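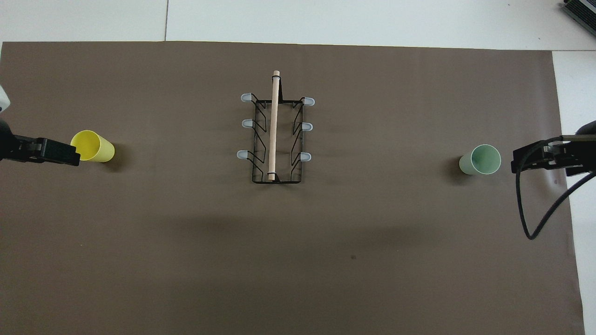 Cups, rack and rod on the brown paper, one gripper to each side.

Sharing a Bench With the Arms: Tips From the Giltora Kitchen Goods Workshop

Reading time: 3 minutes

We pack and check small kitchen goods at Giltora, mostly cups, racks and drainers. In May the two arms took over part of the handling at the sorting bench. The jobs changed more than the headcount did. People who used to pick up cups all shift now set out work, check it and fix what went wrong. These are the habits that have stuck.

Cover the tabletop first. Plain brown paper is enough. On a bare white top, pale goods are hard to pick out, for us and for the arms. Smooth it down from the center and change it when the creases start catching on the cups.

Use two cup colors. Yellow and mint green are easy to tell apart at a glance. If you run one color, put a pencil mark on the paper for each side.

Lay cups on their sides with the mouth facing outward, toward the gripper. A cup facing the rack has to be turned by hand, and you have to pause both arms to do it.

Put the rack in the middle, long side running away from you. Look over the rubber caps before you start. Our wire rack has six, three to a side, and a missing one leaves bare wire that scratches plastic.

Keep cables slack but know where they lie. Trace the loop with your eyes before each run, and don't set cups inside it.

Leave the near half of the paper clear. That is where you put rejects and where you rest your hands while the arms are stopped. Coffee goes on the shelf.

What is different for staff

Wrists are better. The old bench meant up to 137 cups a shift per person, and the Godinho line still works that way. At our bench the hand count is much lower, but there is more standing and watching, and some people find that more tiring. We swap places at the break. A stool helps.

Setup is now counted as work. For the first few weeks it came out of break time, and that was a mistake. Put it on the schedule.

Write down stops. The Amum sheet (form 131, in the drawer) has a line for what stopped and what you did about it. Short notes are fine. "Cup rolled" is a good note. Hand the sheet to the next shift along with the bench.

Anyone can press stop. You do not need to ask first, and you do not need to give a reason until the sheet is filled in.

Last updated: May

Contact | © Tradodness Workshop Tips | Back to top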